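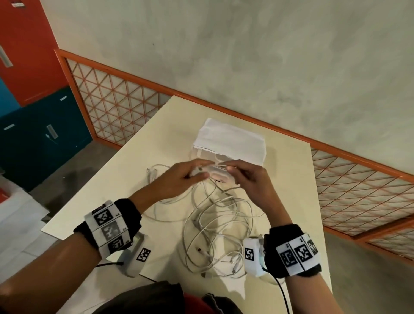 Imke Grube
Bookkeeper and weekend gardener

Friday, late

Rain until 11, so I did the seed order at the kitchen table first. Went with Penik again for the beans. Their peas were poor last year and I left them off. The total was 15 dollars less than last April, mostly from skipping the peas.

Walked up to the plot after lunch. The lower bed is still too heavy to dig. I turned over one corner and it came up in slabs, so I stopped and worked on the fence instead. Two posts have rotted at the base. Ojārs Siliņa has the plot next to mine and said the Kleinschmidt yard sells cedar ones cut to length. I will call Monday.

He also gave me a bag of onion sets he had left over. They are small but firm. I put them along the path where the lettuce was.

The rhubarb is up on the south side and nothing yet on the other. Slugs already on the strawberries. Picked off what I could find.

Phone was dead when I got home and my sister had tried twice. Called her back after supper. She is coming the last weekend of the month with Julo, who will need to be kept out of the beds. He dug up the garlic last time and ate some of it.

Water bill came, 280. Higher than I expected for winter. Need to look at the outside tap.

Back is sore. Bed early.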